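5. Daily work with the two-arm cleaning cell

This section is for the people who work at the bench every day. You do not need to know programming for it. If you are the person who installs the cell, please read sections 2 to 4 first.

5.1 What changes in your shift

Before the cell was installed, the operator stopped packing, took the brush and cleaned the bench by hand. Now the two arms do the sweeping and the emptying of the dustpan. The operator decides when the cleaning starts, prepares the surface, and checks the result. The cell does not judge if a bench is clean enough for the next order. This decision stays with you.

Please note that the time for cleaning is still part of your paid shift. In the Lorkent plant the teams agreed that the operator uses this time for labels and for the shift book. Your plant can have another rule, so ask your supervisor before the first use.

5.2 Before you start a cycle

1. Remove all products, tools and paper from the work surface. The arms can not tell the difference between waste and a part you want to keep.

2. Put a new bag in the wastebasket and fold it over the rim on all sides. A bag that hangs inside can be pulled by the gripper.

3. Place the wastebasket in the back left corner, against both walls.

4. Look at the cables of both arms. They must make a free curve, without a knot and without touching the brush.

5. Hang the brush and the dustpan in their start position. If one of them has a crack, take it out of use and write it in the shift book.

6. Step back behind the floor line and say aloud "cell starting". All colleagues near the cell must answer before you continue.

CAUTION: Never reach over the front rail when the status light of an arm is on. The arm can stand still for several seconds and then move again.

5.3 Running the cycle

1. On the panel, choose program 499 for a full cleaning or program 500 for a short cleaning between two orders. The numbers are near to each other - read the display twice before you confirm.

2. Press and hold START until the tone ends.

3. Wait until both arms have taken their tools. The left arm works with the dustpan, the right arm works with the brush.

4. Stay in a place where you can see the wastebasket during the emptying step. This is the step where most of the stops happen, so your attention is most useful there.
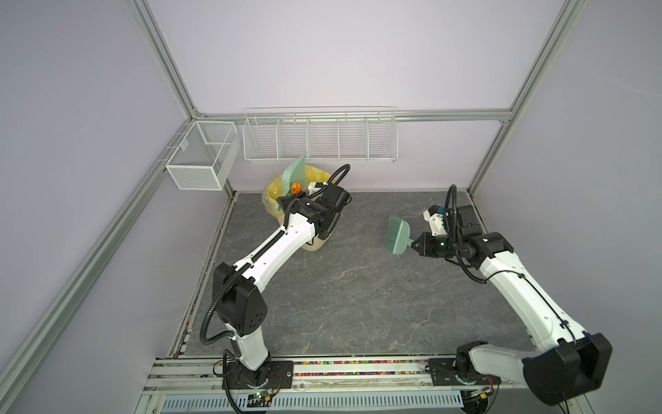 Figure 5-1. Dustpan in the wastebasket at the left, hand brush in the right gripper.

5. When the arms are back in the rest position and the display shows READY, open the cell and look at the surface from the side, at a low angle. Fine dust is easier to see in this way.

6. If some dust remains, start program 500 one more time. If it remains also after this, clean by hand and write it down.

Note: Do not put objects on the rail or between the two arm bases to save space. They can fall into the channel and block the cleaning of the rail, see section 7.

5.4 If the cell stops

Code 89: The left gripper has lost the dustpan. Press STOP, switch to MANUAL, take the dustpan out of the basket by its handle and put it back in the start position. Then press RESET.

Code 166: The wrist camera does not see the brush. Wipe the lens with a dry soft cloth. Do not use alcohol.

For all other codes, leave the cell stopped and call maintenance. Please do not try the same program again and again. A repeated start can hide the reason of the fault.

5.5 Who does what

Operator: prepares the bench, starts the program, checks the surface, changes the bag.

Shift lead: decides if the cell is used in this shift and reads the shift book. The shift lead does not use the stop records to measure the speed of a person. They are kept only for maintenance.

Maintenance: cables, grippers, cameras, and every work with the power switched off.

Each operator has the right to clean by hand when the cell does not feel safe. You do not have to give a reason at that moment - a short line in the shift book at the end of the shift is enough.

New operators need one shift of training with an experienced colleague. For a place in the training, or to report an error in this text, write to Bonifacio Campos in the Lorkent technical office.

Section revised 19th November. Replaces the version of June.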